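Small Pliers and Tweezers: Keeping Them Working

Fine-nosed tools wear out at the tips and at the pin. Most of mine last for years with very little attention.

Wipe the jaws after every job. Thread fluff and glue collect at the tip, and once they harden the jaws won't close flat. An old toothbrush and warm soapy water will shift most of it. Dry the tool open, on a towel.

Put a drop of light oil on the pivot pin and work the handles 5 or 6 times. Wipe off the extra or it will end up on your fabric.

To check the grip, close the tips on a single piece of sewing thread and pull. If it slides out, the faces need cleaning or the jaws are bent.

When tying a small knot, hold the thread in one tool and wrap it with the other. Keep the tips close together and leave a short tail, or you'll be chasing the end. Precious Zwane taught me to pull both sides level so the knot lies flat.

Polished tips scratch easily, so store them in a roll with a pocket for each tool. 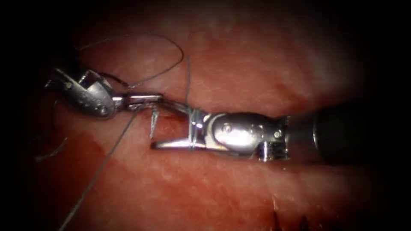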